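Le linge de toilette, mode d'emploi pour gens pressés

Une serviette qui gratte a rarement un défaut de naissance. On l'a lavée trop chaud, noyée d'adoucissant, puis oubliée sur un radiateur jusqu'à obtenir un objet capable de tenir debout.

1. Lever le pied sur la lessive
Le bouchon doseur est un optimiste. Pour une machine pleine, j'en verse la moitié et personne à la maison n'a encore porté plainte.

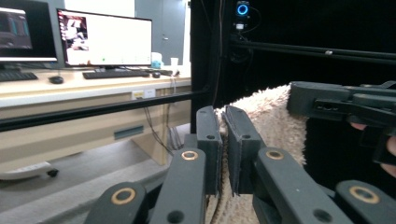 2. Renoncer à l'adoucissant
Il gaine les fibres, qui boivent ensuite comme un parapluie. À la place, 100 ml de vinaigre blanc dans le bac de rinçage — l'odeur s'en va au séchage, quoi qu'en dise ma belle-mère.

3. Secouer avant d'étendre
Trois bons coups secs, serviette tenue par le petit côté. Les bouclettes se redressent, les voisins du dessous reçoivent les peluches.

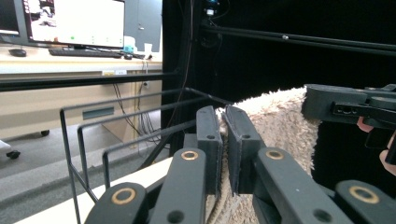

Si vous avez un sèche-linge, dix-sept minutes à basse température suffisent pour l'assouplir, et le fil fait le reste. Évitez le plein soleil, qui cartonne l'éponge avec beaucoup de zèle.

4. Plier quand c'est bien sec
Un pli humide au fond d'un placard, et vous voilà propriétaire d'une cave. En février, j'attends une nuit de plus. 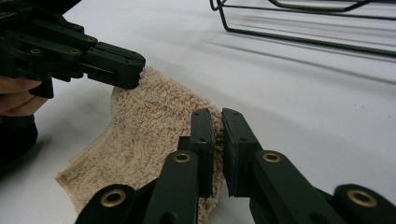
Yulan Du n'est pas d'accord : chez elle, on ne plie plus, on roule, et le placard ferme enfin. Elle ajoute que le vinaigre ne sert à rien si l'on surcharge le tambour. Sur ce point, je m'incline.

5. Un fil tiré
On le coupe au ras, aux ciseaux. Tirer dessus, c'est s'offrir une rangée de bouclettes en moins.
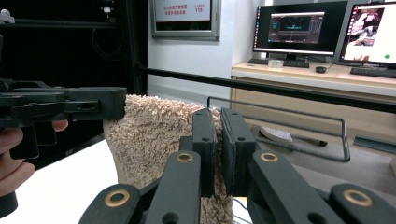 Éponge beige à poils longs : lavage doux, jamais de fer.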